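The **Grandden hand-held gripper** is a manually carried tool used to record grasping motions for robot arms. It consists of a white body, a gripper arm and a square printed marker by which the position of the tool is tracked. The version described in this article is the one kept at the Dristeddale workshop.

## Setup

The marker is mounted upright and must be flat and free of glare. Its four corners are checked against the camera view before the first recording of the day. Cables are routed behind the operator, with enough slack for a full reach to the floor.

## Maintenance

The vent grille is brushed out every Saturday. Finger pads are replaced after 400 grasps, or earlier if the surface has hardened. The jaw screws are tightened in two passes – first by hand, then with a driver set to the lowest torque. 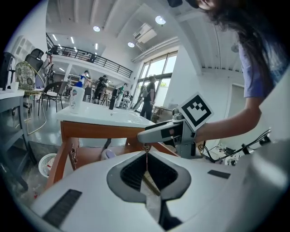 Play in the jaws is the most common fault. It is corrected by fitting a thin washer at the pivot, after which the opening width is measured again at five points. A marker with a lifted corner is replaced, never glued back, and the tool is recalibrated. Spare markers are printed in Cembridge on matte stock.

## See also

- Alemneh mount
- Parallel jaw gripper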